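2021年5月29日 夹爪对比，杂物桌场景

接着上次没做完的。先把手指参数改对，再把六组全跑一遍。Michalis Dimitriou 上午远程在，下午下线了，后面的判断都是我自己看回放得出来的，他还没复核。

配置

仿真环境用 Galanis，控制器是 Gondska，参数文件沿用上次的，只改了夹爪部分。场景是那张白桌子，三个目标物：敞口塑料杯（黄色饮料）、蓝盖水瓶、圆顶盖的冰咖啡杯。笔记本电脑、盆栽留在桌上当障碍物，不抓。单臂，双臂的配置文件今天没有加载。

手指两种：
Rarker，宽软垫，垫子两头是圆的，接触面大。
Zerkeck，窄硬指，没有垫子，指尖比 Rarker 薄很多，闭合行程也短一点。

每种手指对每个目标物跑100次，一共600次。目标物位置每次在小范围内随机平移，朝向也随机，障碍物不动。随机种子两种手指用同一套，这样同一编号的两次起始布局完全相同，可以一对一看。

成功的判定：夹住，竖直抬起，保持三秒，物体和手指的接触没有断，倾角没有超过门限。敞口杯的倾角门限比另外两个严，杯口是开的。液面没有做流体，饮料只是一块固定在杯里的几何体，质量算进去了，晃动没有。所以“洒没洒”这件事今天的结果说明不了，只能拿倾角代替。

开始之前的问题

第一个问题花了快一个小时。Rarker 的模型一闭合就往外弹，目标物被推到盆栽那边去。一开始以为是力矩上限给大了，把上限往下调，弹得慢一点，还是弹。后来把碰撞体显示打开，看到垫子的碰撞体比外观网格厚，两边各多出一层，手指还没到杯壁，碰撞已经开始算了。导出的时候缩放只作用到了外观网格。重新导出，两边对齐，弹的现象没有了。力矩上限改回原值。

Michalis 提醒 Zerkeck 的模型是同一个人同一批导出的，让我也查一下。查了，碰撞体是对的，窄指用的是基本几何体，没有走缩放那一步。

第二个问题，Gondska 的日志里接触警告太多，滚屏看不了别的。单独跑了一次完整抓取，数了一下，954条，全是同一类，手指和腕部壳体自碰撞。这两个零件在模型里本来就挨着，应该加到忽略表里，上次换模型的时候忽略表被覆盖了。加回去以后再跑，这一类没有了，剩下几条是手指碰桌面的，那个要留着。

以后换模型先对一遍忽略表。已经是第二次了。

第三个，小问题，回放窗口里瓶身标签的贴图有时候闪，和抓取无关，没有管。

敞口杯，Rarker

先说敞口杯，这个是最想看的。策略给出的接近方向基本都是从杯子近侧过来，腕部停在笔记本键盘右侧的上方。这个位置离键盘很近，俯视看是叠在一起的。我原来担心壳体会擦到屏幕边框，把两者的最小距离打出来看，全部有余量，没有碰撞记录。

垫子贴上去之后杯壁的接触点分布比较匀，集中在杯身中段。高度设定沿用上次的值，没有动。

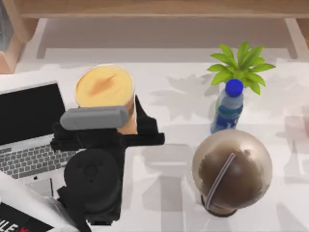

Rarker，敞口杯，俯视视角。灰色垫子贴在杯子前侧，黑色手指伸向水瓶和冰咖啡之间。

100次里成功83次，失败17次。失败的回放都看了一遍，分两类。

一类是夹偏，垫子中线没有对上杯子轴线，闭合的时候杯子转了一下，从一侧滑走。12次。这些布局里杯子都在随机范围靠笔记本的那一边，臂为了避开屏幕，接近角偏了，闭合前没有再修正。

另一类是抬起后倾角超门限，夹是夹住了。5次。都是夹得偏高，重心在下面，抬起来以后慢慢转。按宽松门限算的话这5次都能过，但敞口杯不能这么算。

关于视角再记一句。俯视相机对敞口杯是有利的，杯口正对着相机，轮廓完整，估位置比较准。可是手指接近以后，杯身下半段被垫子和手指挡掉一部分，闭合前最后一次位置估计只能靠杯口。杯口位置准，杯身下面如果有偏差看不到。今天的杯子都是立正的，没有暴露出来，将来杯子底下垫了东西或者歪着放，这个就会出问题。

敞口杯，Zerkeck

成功71次，失败29次。

窄指夹敞口杯有个固定毛病，接触点少，杯子绕着两个指尖的连线转。29次里有21次是倾角超门限，剩下8次是滑脱。把闭合力往上加了一档，另外试跑了几次（不计入总数），倾角有改善，但杯壁的接触力也上去了。真的塑料杯这么夹会瘪，仿真里杯壁是刚体，看不出来。这一档不用，改回去。

和 Rarker 一对一看，Rarker 失败而 Zerkeck 成功的，主要是靠笔记本那边的布局。窄指占地方小，接近角不用偏那么多。反过来的情况多得多。

水瓶

Rarker 91，Zerkeck 94。差三次，我不觉得能说明什么。

水瓶在桌子右侧，紧挨着盆栽，叶子和瓶身是搭着的。盆栽的碰撞体用的是一个粗的凸包，把叶子之间的空隙全填上了，所以实际能伸手指的空间比画面上看到的小。Rarker 失败的9次里有7次是垫子先碰到这个凸包，规划直接放弃，没有闭合动作。这7次严格说算规划失败，不算夹爪失败。表里先统一按失败记，备注里标出来。

Zerkeck 失败6次，2次也是碰凸包，4次是夹在标签上沿，滑了。标签和瓶身用的是同一个摩擦系数，所以不该是标签的原因，应该是那个高度瓶身有一圈收腰。换个高度试过一次，没滑。样本太少，先记着。

Michalis 的意见是把盆栽的凸包换成分块的，每片叶子一块。我觉得可以换，但是换了以后叶子是硬的，手指一样过不去，真的叶子一拨就开。要么就把叶子碰撞整个去掉，只留盆。这件事没有定。

冰咖啡杯

这个最差。Rarker 62，Zerkeck 68。

先说布局。冰咖啡和水瓶离得很近，俯视看瓶底几乎要挨到圆顶盖的边。手指要么从前面过来，要么从右边过来，后面根本插不进去。规划器大部分时候选前面，这时候两根手指一左一右张开，Rarker 的垫子宽，张开以后有一侧会扫到水瓶底部。

Rarker 失败38次，分下来：
扫到水瓶，23次。水瓶倒了的和没倒的都算，只要碰了就算失败。
碰到吸管，9次。
夹在圆顶盖上，没有夹到杯身，6次。

Zerkeck 失败32次：
扫到水瓶，6次。
碰到吸管，8次。
夹在圆顶盖上，11次。
夹到杯身，抬起后滑脱，7次。

从分类看两种手指的毛病不一样。Rarker 输在占地方，Zerkeck 输在夹不稳。把“扫到水瓶”这一项去掉再看，Rarker 失败15次，Zerkeck 失败26次。当然这样算不公平，桌面就是挤的，挤是场景的一部分。只是说如果能把接近方向解决掉，Rarker 在这个杯子上应该会好很多。

夹在圆顶盖上的问题出在相机。从正上方看，盖子是一个很大的圆，把下面的杯身几乎全盖住了，杯子的高度和锥度都看不到。检测给出的框就是盖子的框，夹取高度按框中心加固定偏移算，随机平移以后视角稍微一变，偏移就不够。敞口杯没有这个问题。需要加一个侧面相机，至少在闭合之前补一帧。

吸管的问题是另外一回事。吸管从盖子里斜着穿出来，碰撞体做的是一根刚性圆柱，碰一下就把整个杯子带歪。真的吸管会弯。要不要改成软的，看后面实物上怎么样。

检测对吸管的处理也不稳定。吸管是浅粉和白色条纹，背景是白桌面和盖子，有几次分割把它断成几截，其中一截被归到水瓶那边去了。规划器以为那里没有东西，手指就直接过去。17次碰吸管里，我翻了分割结果，有11次是断的。

汇总

Rarker：敞口杯83，水瓶91，冰咖啡62，合计236。
Zerkeck：敞口杯71，水瓶94，冰咖啡68，合计233。

总数几乎一样，只看总数没有意义，要分物体看。敞口杯 Rarker 明显好，水瓶差不多，冰咖啡 Zerkeck 略好，原因前面写了。

时间方面，Rarker 单次平均比 Zerkeck 长一点，主要长在接近阶段，绕障绕得多。闭合阶段两个一样。没有细算，日志里都有，谁要用自己取。

控制器

Gondska 今天没有崩，之前那个闭合指令偶尔丢一次的问题也没有出现。是不是修好了不敢说，上次换版本以后还没有见过。力控模式下垫子接触的第一下有一个小的过冲，Rarker 上看得到，Zerkeck 上很弱。我把滤波窗口改短试了一次，过冲小了，但是力信号变毛，判定接触的时刻会抖。改回原值。这个要和垫子刚度一起调，单改一边没用。

Rarker 垫子的刚度现在填的是厂家给的静态值，我们自己没有测过。前面敞口杯的结果对这个数可能比较敏感，所以83这个数字先不要往外报。

给 Michalis 的几个问题

一，冰咖啡杯扫到水瓶的23次，请看一下回放，有几次我拿不准是手指碰的还是腕部壳体碰的。我都记成手指了。

二，接近方向能不能把“从右边过来”的代价降一点。现在右边几乎不选，可是右边桌面是空的，冰咖啡那边应该好走。

三，预张开的宽度现在是固定的，能不能按物体宽度给。Rarker 张到最大再过去，很浪费地方。

四，水瓶那7次规划失败，要不要单列一栏。我倾向于单列。

五，左下角那个带字的白色物体，物体清单里没有名字，碰撞也没有开。手指走不到那里，今天没影响。如果以后目标物往左边放，要先给它补上碰撞体。

没做的

侧面相机没有加。
垫子刚度没有测。
灯光随机没有开，今天所有布局都是同一套光。桌面很白，盆栽的叶影投在桌上挺明显，分割有一次把影子的一角算进了叶子，没造成后果。开了灯光随机以后这类错误肯定会多。
双臂没有跑。本来想让另一只臂扶住水瓶，这个等6月再说，先把单臂做干净。

文件

结果表和回放放在共享盘夹爪对比目录下，按手指和物体分了六个子目录，失败的另外拷了一份，文件名后面带失败类型。改过的忽略表和重新导出的 Rarker 模型已经提交，旧模型没有删，名字后面加了 old，别拿错。

下次先做第三条，预张开宽度按物体给，只重跑冰咖啡的两组，种子不变，和今天的对着看。

补：收工前又看了两段 Rarker 冰咖啡的回放，其中一段原来记的是碰吸管，放慢看是先碰的盖沿，后碰的吸管。分类没有改，备注里写了。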